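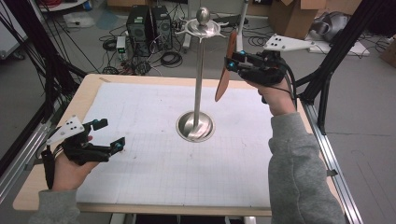

Issue 9, page 7

Call for participants: working group on hand-held gripper demonstrations

Zememwood is looking for people to help write a code of practice for recording manual tasks with hand-held grippers. The recordings are used to teach robots. At present each lab sets its own rules on table layout, cable routing, rest breaks and the labelling of failed attempts, and data passed from one lab to another often has to be checked again from the beginning.

We want to hear from operators as well as engineers. You should have spent at least one season doing or supervising this kind of work. Experience of drafting standards is useful but you do not need it. Safety representatives are welcome to apply.

The group will meet every other Tuesday at our Mavuvport office, with a video link for those who cannot travel. Members will be asked to:

read drafts and send written comments before each meeting
try the draft rules at their own bench and report any that get in the way of the work
help settle the wording on operator fatigue, tracking plate checks and clear floor space

Participants receive a fee of 2,000 for the full term, paid in two parts, or 3,000 if they also act as section editor. Travel is paid separately. Employers must agree in writing to release staff for meetings.

To apply, send one page on your experience to Melur Pangaribuan, and name one rule you think is missing where you work. Questions about the draft itself should go to Darragh Breathnach. Applications close at the end of October.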